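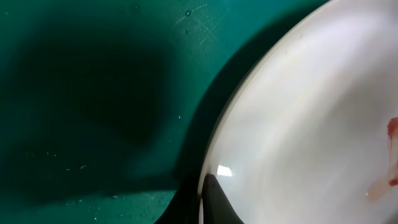

**Letters from the Prirkalstead drill hall: we have names!**

Those of you who came to the spring open afternoon will remember the biscuit tin of letters that Marisa Pellegrini brought down from her aunt's attic. Well, we've now read every one of them (the last few took a magnifying glass and a lot of patience) and the news is better than any of us hoped. There are 14 letters, all written between the fall of 1916 and the early months of 1918, and all but two are signed by the same man – Private Arthur Lo Presti, who trained at the old drill hall on Greltberg Road before going overseas.

Until now Arthur was only a surname and an initial on the town memorial. We didn't know his age, his street or what he did before the war. From the letters we learn that he was 20 when he enlisted, that he had been working at the Hunow brickyard since leaving school, and that he played the cornet, badly by his own account. He asks after it in almost every letter. "Do not let Frank have the cornet," he writes from camp, and then again a month later, underlined.

The two letters that aren't in his hand are from a hospital orderly, who wrote them for Arthur when his right arm was injured. Both are dated August 1917. They are short and rather stiff, but at the end of the second one Arthur has managed his own signature with his left hand, a big wobbly thing that runs right off the line. Lindiwe Masilela read that page out loud at our last meeting and there was quite a silence afterward.

Lindiwe has also been through the parish registers and found his parents' marriage, two sisters, and the brother Frank who was not to have the cornet. The family seems to have left town in the early 1920s. We have a possible address for them near the coast, but the street was renumbered at some point and we'd like to be sure before we put it in print. We are also still puzzling over a friend Arthur calls "Dutchy," who turns up in five letters and then isn't mentioned again. He may be one of the other brickyard men on the memorial. If your family has a Dutchy in it, please get in touch!

The full transcripts run to some 100 typed pages with the notes, and you can read them in the local history room at the library during normal opening hours. Just ask at the desk for the Lo Presti folder. The originals have gone back to Marisa, who has kindly said she'll bring them along to our summer display so everyone can see them – pencil smudges, censor's marks and all.

**Can you help?**

We would love to hear from anyone with:

- photographs of the drill hall before the roof was replaced
- pay books, postcards or letters from other Hunow brickyard men
- any memory, even secondhand, of the Lo Presti family
- a cornet with a story attached (well, you never know)

Scans are fine, and so are phone snaps if the writing is readable. Please don't mail originals. Marisa and Lindiwe are both happy to come to you.

Updated 6/15/21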